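The test storage box was set up in October in the food science prep room at the Nallari building. This report covers the weight loss of limes held at room temperature under three surface treatments, and the effect of each on juice yield.

## 1. Background

Citrus fruit loses water through the rind after harvest. The natural wax layer slows this loss, but washing in a packing house removes part of the wax, and most packers apply a coating to replace it. Limes have a thin rind and show shrivel early, usually at the stem end first. A fruit can lose saleable appearance while the flesh is still sound, so weight and appearance were recorded separately.

## 2. Materials

Fruit came from one carton of seedless limes bought at Ferreira Produce. Fruit with stem punctures, yellow patches or soft spots was rejected before sorting. The remaining limes were split into three groups:

| Group | Treatment |
|---|---|
| A | None |
| B | Washed in warm water and dish soap, air dried |
| C | Washed as B, then dipped in Zirnura coating |

Zirnura is a plant wax emulsion supplied as a concentrate. It was diluted with tap water as the label directs - the label gives a range, and the middle of the range was used.

## 3. Method

Each lime was numbered on a paper tag kept under it in the tray. Trays were weighed empty at the start, and the fruit was weighed singly on a Stastach bench scale. Readings were taken every 4 days at 8 a.m. Relative humidity in the box was held at 70 percent with a salt solution in an open dish. Trays were rotated one shelf position after every reading.

Juice was pressed by hand at the end of storage, strained and weighed. Yield is given as juice weight over final fruit weight.

## 4. Results

Group B lost weight fastest throughout. Group A and Group C stayed close for the first two readings and then separated, with C losing less. Total juice from all groups came to 373 grams. Yield by final weight was nearly the same in each group, which suggests that most of the water lost came from the rind.

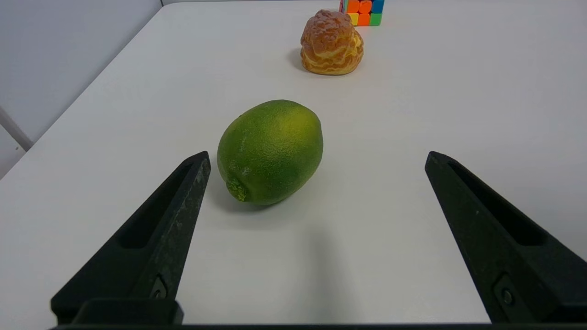 ### 4.1 Appearance

Color was graded by eye against a white surface, from full green to full yellow. Group B yellowed first. Group C kept its color longest but had a slight tacky feel where the coating had pooled under the fruit.

## 5. Sources of error

- The wash water temperature was not measured.
- One carton does not represent a full season of fruit.
- Hand pressing varies between sessions - a lever press should be used in any repeat.
- The box was opened for each reading, and humidity took time to recover.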